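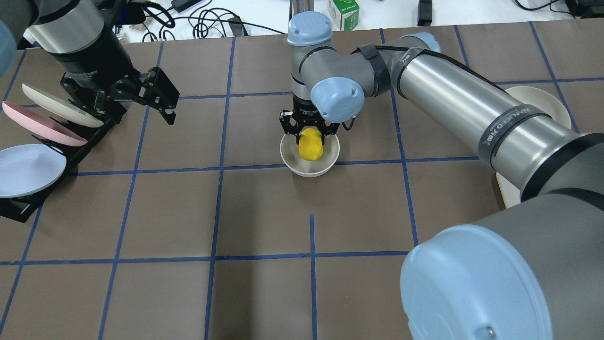
Why do so many towns have straight streets that cross at right angles? Because a grid is the quickest way to share out land among people who haven't arrived yet.

Geography > Towns and Cities > Chapter 4: The Grid

Last updated: Sunday, October 26, 2025

I grew up in Skernard, where no two streets agree on anything, so my first visit to Kamata was a shock. I could find the station without asking! The town was laid out in one winter by a surveyor called Minoru Tanabe, who drew 68 blocks and sold the plots from a hut.

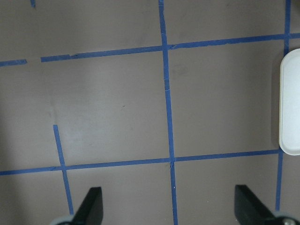 Tanabe's blocks were 200 metres long, and that turned out far too long for anyone on foot. People cut through gardens and yards — and those short cuts later became the lanes where all the good shops are.
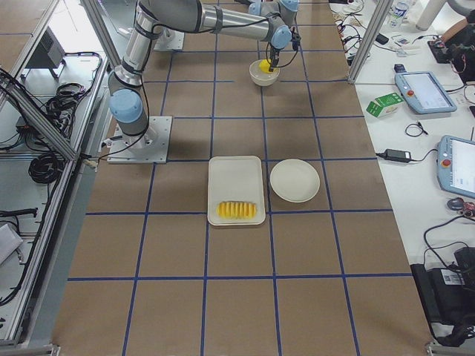
Photo: Mirko Fontana

Hills are the other trouble. A ruler doesn't notice a slope, but your legs do, and in this chapter we'll climb a few. Have some squared paper handy, and a map of your own town if you can get one.

Related sections
Reading a street plan
Why old towns bend
Skernard: a walk from the market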